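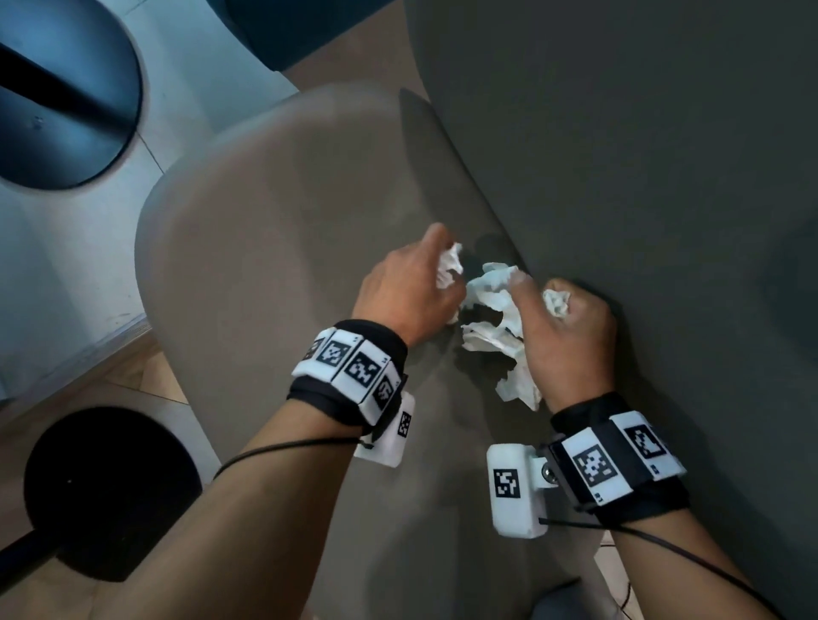
Crumpled tissue, two busy hands and plenty of square patterns!

How does a robot learn to tidy a café? It needs examples, and lots of them. At Wornard, people do everyday jobs while wearing bands on their wrists. The black-and-white squares on the bands work a bit like name badges. A computer can spot them and work out where each hand is and which way it is turning.

Every go at a job is called a demonstration. Picking up a tissue is one. Moving a chair is another, and it's much trickier than it sounds, with all those legs to keep clear of the tables!

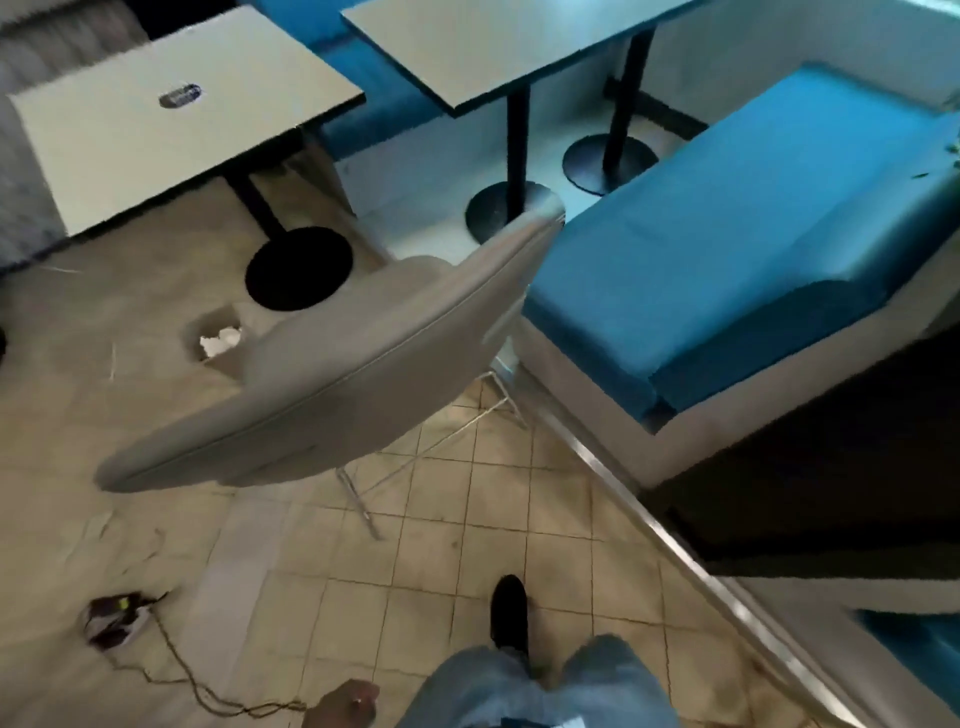
The team wants 2000 demonstrations for its learning program, Skinow. So far it has 661. Each one lasts only a few seconds, but Skinow goes over it again and again, looking for patterns. What do fingers do just before they pinch? How far apart do 2 hands go when they pull? 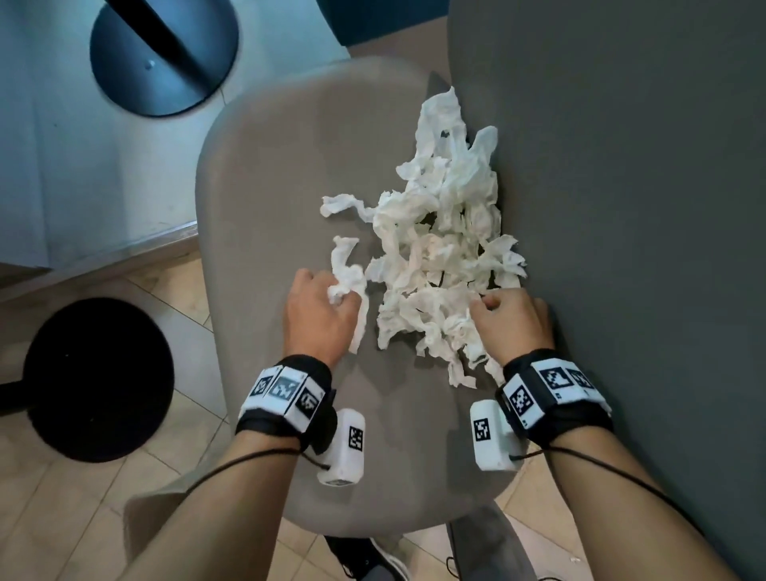

Tissue is brilliant for this, as it never crumples the same way twice. If Skinow only ever saw one neat ball, a long twisty bit would baffle it. So people scrunch it, stretch it and heap it up in all sorts of shapes.

Try it yourself! Pick up a tissue 6 times and watch your fingers. Did they do the same thing every time?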